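Subject: Re: [batstead-growers] Giving up on the community seed order?
Date: Jun 4, 2026
List: batstead-growers

Hi all, long reply coming, so get a coffee first.
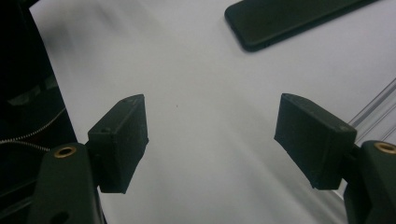 I've been reading this thread on and off all week and I wanted to put in a word for keeping the order going, at least for one more year. I know the last round was a mess. I was one of the people standing in the church parking lot sorting bean packets by flashlight, so believe me, I remember!

Somebody wrote:

> I think we should just let everyone buy their own from now on.
> The bulk discount from Granier isn't what it was, half the
> onions were the wrong kind, and I still have a bag of 900 lettuce
> seeds on top of my fridge that I never asked for. Is anyone
> really saving money on this? I paid more in gas driving over to
> pick up my share than I would have paid in shipping.
>
> Also the sign-up sheet is impossible to read on a phone.

Okay, so the sign-up sheet. Yes. It's terrible, and I say that as the person who made it. It started with 7 columns and then people asked for notes, and then people asked for a column to say whether they'd read the notes, and now you have to scroll sideways for a mile to find your own row. I'm happy to start over with something plain. Name, what you want, how many packets. If anyone has a favorite way of doing this, please tell me before I build another monster.

On the money, I think it depends a lot on what you grow. I went back through my own receipts (they live in a coffee can, don't judge me) and for peas, beans and seed potatoes the group order was a good deal cheaper than buying small packets at the hardware store. For tomatoes and peppers it really wasn't. You get one packet either way, and most of us only want two or three plants of each kind. So maybe we only do the big heavy stuff together and leave the rest to each household? I'd be fine with that, and it would make sorting so much faster.

The onions were Granier's mistake and they did give us a credit, which is still sitting there with $16 on it. If we switch to Kapoor I'd like us to use that up first. Kapoor has the short-season corn a few of you keep asking for, but they want the order in by the end of September and they don't budge on that. I tried once. I was very polite about it and got a very polite no.

About pickup: could we have two spots next time, one on each side of the river? I can offer my porch. It's covered, there's room to park two cars if the second one doesn't mind the ditch, and the dog is all noise. I'd need somebody on the north side to do the same thing.

And please don't throw out those lettuce seeds! Lettuce keeps pretty well if it's cool and dry, so the top of a fridge is maybe the worst place in the house for it, but I'd still try them. Put ten on a damp paper towel and see what comes up. I'd take a spoonful for a fall sowing, and I bet others would too. I have way too much Grernari squash seed to trade, the striped one that took over my fence last summer. It's a bully of a plant but it makes wonderful soup.

So that's me: yes to one more year, smaller list, new sheet, two pickup spots. If you hate all of it, write back and say so. And if you borrowed the long-handled hoe with red tape on it, I'd love to have it back before my carrots disappear under the crabgrass.

Happy weeding,
your south side bean person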